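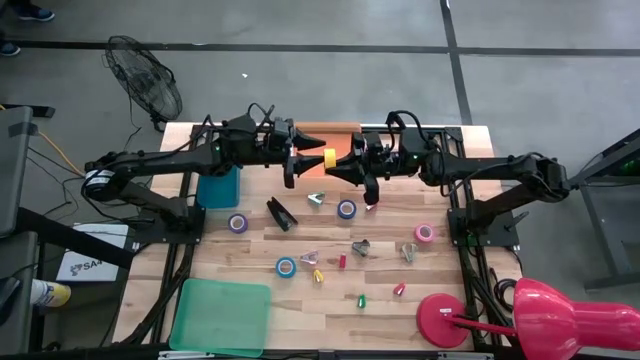

SA4 工位,两边夹爪一起夹着一卷黄胶带

主题:Re: [stembridge-robot] Brodivine 开放日有人去了吗
发件人:老周

各位,

刚到家,趁还记得赶紧写,错别字见谅。下面引的是小魏早上那封,我按他的问题一条条回,顺序有点乱。

> 大家好,Brodivine 在 Vustunberg 的开放日我这次去不了,组里赶东西。
> 有去的同学能不能帮忙看几件事:
> 一是双臂的那个台子到底在演什么,通知里只写了"桌面整理",太笼统了。
> 二是遥操作还是自主,现场讲没讲清楚。以前去过一家,讲了半天才知道后面坐着人。
> 三是能不能上手,带学生去值不值。我这边有几个大二的一直在问。
> 四是人多不多,停车怎么样,吃饭怎么解决。
> 另外如果见到 Samina Kiani,帮我问问她去年讲座里提到的那个夹爪手指,图纸给不给。
> 谢谢谢谢,回来请吃饭。
> 小魏

先说一。桌面整理就是桌面整理,没骗人。一张木桌面,外面套黑色铝型材框,左右各架一条黑的臂,面对面伸过来。桌上摊的是办公室那些东西,胶带好几种颜色,长尾夹,小夹子,订书机。左边有个青绿色的塑料盒子,左前角还有个半透明的绿托盘。讲解的说法是胶带归一处,夹子归一处,订书机最后动。右前角那盏红台灯我一开始以为是照明用的,问了,说是故意放在那里当障碍,让右臂别老走同一条路。灯罩挺大,红得发亮,小孩都盯着它看。

我比较感兴趣的是双手交接。一卷胶带,两边夹爪在桌子靠后、中间的位置碰头,一起夹住,然后一边松开。讲解的人说单看抓取不难,难在松手的时机,松早了掉,松晚了两条臂互相较劲。我看的那几轮里有掉的,掉了他们也不停,接着做下一件。这个态度我喜欢。有一轮胶带立着滚出去了,旁边小朋友帮忙喊"那边那边"。

胶带不好夹,这个我以前没想过。平躺的时候夹外圈还是把一根手指伸进中间的孔,两种抓法,数据里都有,混着采的。有位观众问为什么不统一,答说试过只留一种,结果换个摆法就傻掉。具体数字没讲,只说在内部测。长尾夹更麻烦,反光,又小,侧躺和立着看上去差很多。那种彩色小夹子我看它基本靠运气,当然这是我个人意见,别往外转说是 Brodivine 说的。

二。讲清楚了,而且写在门口的牌子上,这点要表扬。上午是遥操作,操作员就坐在旁边工位,观众看得见人。下午有自主的时段,一开始就先说"现在没有人在控制",旁边有人拿着急停。两段都值得看,只看一段的话我建议遥操作那段,因为操作员会边做边讲,手上怎么想的,哪里别扭,都说。自主那段比较安静,大家站着等,有点像看电饭锅。

速度。自主比人慢很多,遥操作快一些但也不快。想看炫技的会失望,提前给学生打个预防针。

三。能上手,但要排队,而且不是在这张台子上,是在 Rajput 那边的小屋子里(Rajput 是楼名,进门左拐再左拐,我走错了)。每人给 3 分钟,任务只有一个,把东西夹起来放进盒子。我排了好久,前面有个小姑娘玩得比我好太多。我第一次直接把盒子推走了。力反馈没有,全靠眼睛看,手会不自觉地使劲,其实没用,三分钟下来手腕酸。

带学生我觉得值,但别全带来。一次进屋只让进 2 个人,其余的在走廊站着,走廊没椅子。最好事先写信给他们,学校团体有单独的时段,人少,问题可以问透。我听隔壁一位老师说他们就是这么弄的,还让学生提前交了问题单。具体找谁我没记下来,网站上应该有。

四。人多。签到那边说上午放了 300 个名额,下午 400 个,都满了,还有没登记就来的在外面等。我七点四十出门,到的时候门口已经拐弯了。停车别想,停在超市那边走过来。吃饭,院子里有一个卖馅饼的车,另一个是咖啡,就这些,中午排得比机器人还长。自己带吧。水可以接。

Samina 见到了!她下午在自主那段旁边答疑,嗓子都哑了还在讲。手指的事我问了,她说尖头斜角的那种是给小夹子用的,换过好几版,图纸"原则上可以给",但是要等她们把装配说明补完,现在的版本别人拿去装不上。让你直接给她写信,标题里写清楚列表的名字,不然会被淹掉。我替你应下了,你记得写。她还记得你,说你是上次那个追着问螺丝的。

另外几件零碎的:

线。两条臂手腕上面都有黑线绕一圈过去,我问会不会挂到东西,说会,所以留了余量,太紧了更糟,转到某个角度会扯。做双臂的同学可以注意一下,我们自己那台就是走线太紧,上个月刚扯坏一个接头。桌子右边下面也垂着一大把黑线,看来哪家都一样,我心里平衡了。

地上有黑胶带贴的线,地面是灰水泥。

每个工位有编号牌,白底深色字,我拍的这台是 SA4。要写信问具体哪张台子的问题,报编号他们比较好查。旁边还有别的工位,我没全看完,中间去接了个电话,回来那边已经换班了,可惜。

他们讲数据那一段我记得乱,捡几句:每一轮开始前要把桌上的东西重新撒一遍,不能摆整齐,操作员自己撒的话时间长了会有习惯,总往同一块撒,所以两个人互相撒。颜色也要换,不能每次蓝胶带都在同一边。有人问能不能用仿真代替,台上笑了一下,说一部分可以,胶带打滑那种不行,至少他们没做好。还问了标注,答得很含糊,我也没追。

一个没得到答案的问题:如果桌上有它没见过的东西怎么办,比如谁的手机。回答是"请不要放手机"。后排有人鼓掌。我还是想知道,下次有机会谁去再问一遍。

关于咱们自己七月的小活动,我有几个想法,再另开一封说,先丢这里免得忘:
- 遥操作和自主一定分开讲,学他们写牌子
- 上手的排队要发号,别让人干站着
- 走廊放椅子,放椅子,放椅子
- 桌上的东西就用文具,便宜,坏了不心疼,小孩都认识
- 讲解的人中间要换,一个人从头讲到尾会哑

台灯当障碍这个我也想抄。谁家有不要的台灯,回我。颜色不限,底座要重一点的,轻的一碰就倒,到时候光扶灯了。

照片我一共没拍几张,光顾着看了。小魏你要别的角度的话问问群里阿庆,他那天举着手机没放下来过,肯定有。录像他也有,太大发不了列表,让他传网盘。

还有,谁捡到一把黑伞,可能落在 Rajput 门口的架子上了。我打过电话,说架子上有好多把黑伞。手柄上缠了一圈绿色电工胶布的那把是我的。

先这样,饿了,去热饭。

老周

--
stembridge-robot 邮件列表
退订请发空信,标题写 unsubscribe
回信前请删掉不相干的引用,谢谢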